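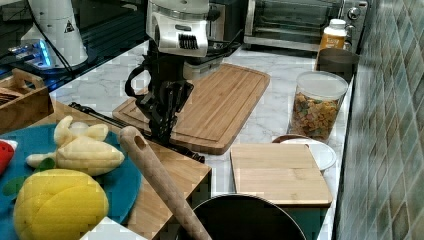
Sunday, 4 p.m. Counter reset. I have given myself until dinner, which gives you an idea of my optimism. A thread.

We have one good stretch of counter. White marble, gray veins, came with the place. Everyone who visits says "oh, the marble." Everyone who lives here puts stuff on it.

First item: cereal. I moved it into a clear canister with a white lid because Raluca Tudose told me decanting would change my life. My life is the same, but now I can see the orange ones, the green ones and the brown ones from across the room, and so can my kids.

Toaster oven stays. It's at the back, it's heavy, and the one time I put it in a cabinet we ate cold pizza for 11 days.

Cutting boards. There's the big bamboo one with the groove, and the smaller bamboo one, whose main job is lying flat on top of a white plate. I pulled the plate out in August. It went back under by itself – that's the only explanation I'm willing to consider.

The round teal plate. You'd think fruit. It's a plush banana, peeled, and a plush lemon. There's a plush green leaf I assume belongs to the lemon. My daughter runs a restaurant and this is the menu.

I ordered the banana. It was fine. Service was slow and the owner left in the middle to watch cartoons.

Mircea wants to know why the toy fruit gets a plate and his sandwich gets a paper towel. Mircea is welcome to take it up with management.

Things I will not be discussing: how long the bottle with the orange label has been standing by the toaster oven. It has seniority.

Green and gray tile gets a wipe. I do the squares I can reach without moving anything. The rest are on the honor system.

5:40 p.m. update. The small wooden bowl is in a drawer, the wooden tray has been moved 2 inches, and I'm calling the left side done.

Despina just texted to ask if she can drop off her bread machine "for a week or so." Typing and deleting.

I said yes. It's going next to the cereal.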